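Shuttle bus or two limos for a wedding party going Fisville to Brekside?

Posted by Daranee Phetsri in Weddings and Group Transportation
Friday, November 15, 2024

My sister is getting married in April and I said I would handle the transportation. The ceremony is in Fisville and the reception is out at Brekside. Both families want to ride together, plus the wedding party, so it's more people than one regular stretch limo will take.

I have one written quote so far, from Tekel. It is $2,280 for a party bus, and that covers the pickup at the hotel, the run to the church, the run to the reception and a return trip at the end of the night. The person on the phone said there might be a fuel charge and a gratuity on top but wouldn't give me a number for either. The other option is two stretch limos from Lei. They haven't sent anything in writing yet but said it would be less.

Things I would like to know. Is it normal for the gratuity to be left off the quote? Do they charge for the hours the bus sits in the parking lot during dinner? And is there any real downside to two cars instead of one bus? My grandmother uses a walker and the steps on the bus looked steep to me.

Uthai Nakpan
Replied the same day

I drove for a limo company for four years and did a lot of weddings, so I'll go through these in order.

Gratuity is often left off the first quote. Some companies add it automatically and some leave it to you. Ask them to send a revised quote with every charge on its own line, including fuel, tolls, gratuity, cleaning and overtime. If they won't put it in writing I would not book. When I was driving, the biggest arguments at the end of the night were over overtime. A reception runs late, the driver waits, and the card on file gets charged. The father of one bride was billed an extra $461 and he had no idea the contract allowed it. It was on the second page.

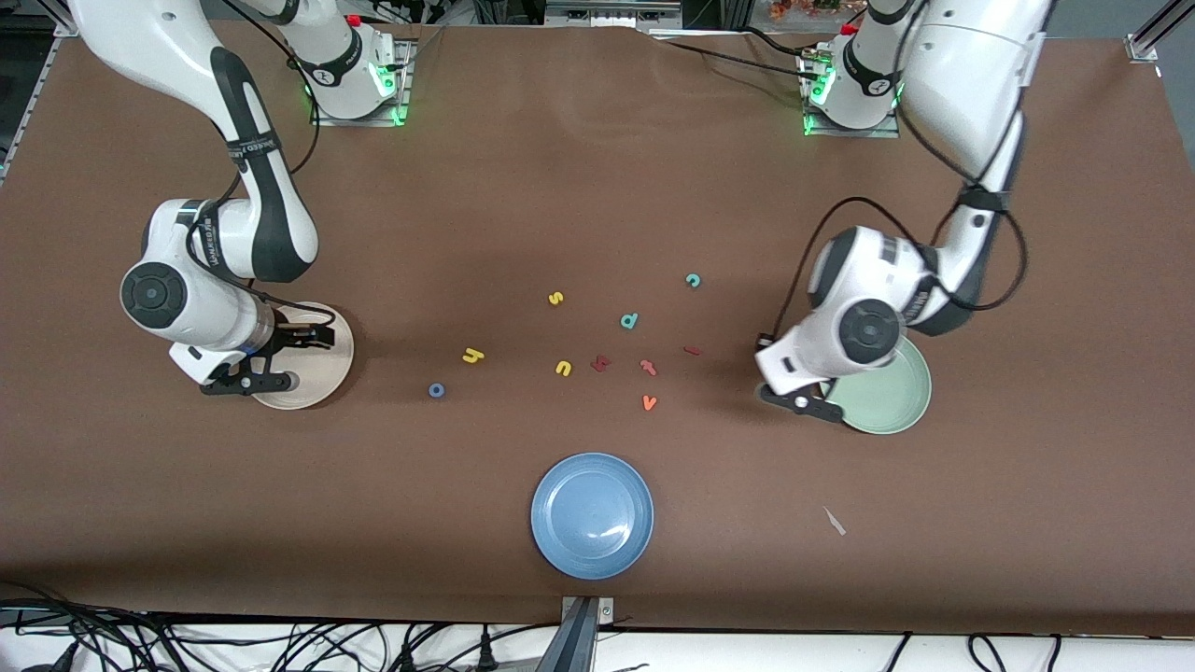

On the waiting time, it depends on how they wrote it up. An hourly charter starts when the bus leaves the garage at some places and when it reaches your door at others, and it keeps running while everybody eats. A transfer is priced by the trip, and the driver can leave and come back. For a wedding with a long reception the transfer is usually cheaper. The risk is that the driver has another job in between and gets held up. Ask what happens if the return is late.

Two cars or one bus, I would look at your grandmother first. Most party buses have two or three tall steps and a narrow door. A stretch limo has no steps but the seat is very low, and getting out of it is harder than getting in. With a walker, neither is great. What we did most often was put the older relatives in a regular sedan or SUV and everyone else on the bus. Ask Tekel if they have an SUV they can add for the first two legs only.

Also go see the vehicle before you pay a deposit. Look at the seats, try the air conditioning, and ask for the bus number to be written into the contract. Otherwise they can send a different one. Check that they have current insurance and an operating permit, and that the name on the certificate matches the name on the contract.

Ognjen Hodžić

Get the bus. We had two limos for my brother's wedding and one got lost. Half the pictures are missing people.

Pornthip Yimyam

I agree with most of what Uthai wrote. One thing to add is the church driveway. Find out if a full size bus can turn around there. At my cousin's wedding it couldn't, so it parked down the street and we all walked in heels. The company will usually look at the address for you if you ask, but they didn't bring it up on their own.

April is also prom season in a lot of places, and the weekend dates go early. If you want a Saturday I would get the deposit down before the holidays. Read the cancellation part first. Ours kept the whole deposit inside of 30 days but would move it to another date if we called before then.

Daranee Phetsri

Thank you all. I asked Tekel for the line by line quote and for a price on an SUV for my grandmother. Still waiting on Lei. I'll go look at the bus next week.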